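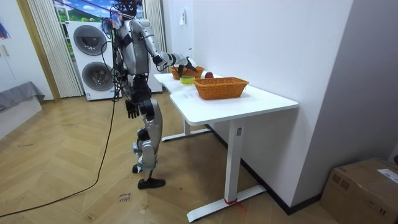 Plunanach at the desk, right hand over the far basket, left arm off duty.

Teaching a humanoid to reach into a basket without breaking the desk

Part one of this guide ended with Plunanach standing up unaided, which took a winter and most of my goodwill. Part two covers getting one hand over a basket and back again. It sounds like less work. I thought so too.

I'm assuming you have a full-size humanoid of some description, arms that accept joint positions, a working stop button and a room whose other occupants have been consulted. Mine shares with the washing machine. If your robot is bolted to a stand you can skip the bits about feet and feel smug.

What you need

A height-adjustable desk. A fixed table will do, but you'll end up putting books under it, and then you'll be debugging books.
Two baskets, woven, not precious.
An apple, or something else you wouldn't mind eating bruised.
A roll of bright tape.
Paper and a pen.
Somebody to hold the stop button.

Step 1: Put the desk against a wall

A desk in the middle of the room can be pushed, and a robot that leans on it will push it. Get one long edge against the wall, wind the top to the height you want and then unplug the desk. I can't stress the unplugging enough. Radka Angelovski, who helped with the early sessions, once leant on the up button during a slow reach, and we all learnt something about force limits.

Start with the top a little below the robot's elbow when the arm hangs straight. If the shoulder has to hitch up to clear the rim of the basket, the desk is too high. Lower it by 3 cm and try again, and write the final height down somewhere other than your memory.

Step 2: Mark where the feet go

Stand the robot facing the desk, close enough that the hand can get over the far basket with some bend left in the elbow. A fully straight arm has nowhere to go when the planner changes its mind, and the planner will change its mind.

Mark the toes and heels with tape, or with paper labels on the floor if your landlord has opinions about adhesive on parquet. A staggered stance is fine, one foot slightly behind the other, provided you use the same one every time. I spent an evening in April hunting a drift in the shoulder that was entirely a matter of where I'd parked the left heel.

Step 3: Sort out the cables before you power the arm

Route the tether down the back. Keep it clear of both shoulders, and leave enough slack for the waist to turn each way. Then take the spare length off along the floor, away from the desk and away from wherever you plan to stand. With the power off, swing each arm through its range by hand and watch the bundle, not the arm. If anything goes tight, fix it now. A snagged cable looks exactly like a bad gain setting and will cost you a weekend of tuning.

Step 4: Lay out the desk

One basket near, one far, with a hand's width of bare desk between them at the very least. Leave the near one empty. Put the apple beside the far basket to begin with: the first exercise is getting to the rim, and fruit can wait its turn.

Write your layout on a sheet of paper and keep it on the desk. Yes, you have a laptop. The laptop will be on the other side of the room when you need it.

Step 5: Record the reach

Switch the right arm to its compliant mode and leave the left holding at its side. It is tempting to have both arms up, because it looks marvellous. Resist until the first one behaves.

Guide the right hand up from the hip, forward over the desk and to a point above the far basket. Go up before you go out. If you go out before you go up, you'll find the edge of the desk with the knuckles, and those desks chip.

Save the path at a low rate. My first good recording had 161 points in it and I threw away all but 26. The rest were me breathing.

Step 6: Play it back slowly

Set a 2000 ms pause at the top of the reach, and cap the joint speed at whatever your controller calls its lowest setting, however dull that is. Person on the stop button, everybody else behind the robot and off the cable. Run it once and check three things before you run it again:

The fingers stop above the rim and not in the weave.
Both feet are still on their marks.
The tether has come back to where it started.

If the hand comes in low, don't edit the last point by itself. You'll get a lovely approach with a little curtsey at the end. Shift the final stretch of the path up together.

Step 7: Move the far basket and do it all again

A reach that works with the basket in one place is a recording. Slide the basket a short way along the desk, update the target and see whether the hand follows. When it does so ten times running you can start thinking about closing the fingers, with nothing in them.

Common problems

Hand trembles at full reach: you're too far from the desk. Move the feet, re-mark, re-record.

Robot tips slightly towards the desk: hips further back, then check the waist offset from part one.

Basket travels with the hand: a fingertip has gone through the wicker. Press stop, power down and unpick it by hand. Do not command the arm to retreat. I now own a spare basket.

Part three deals with the apple, once I've stopped the thumb closing first.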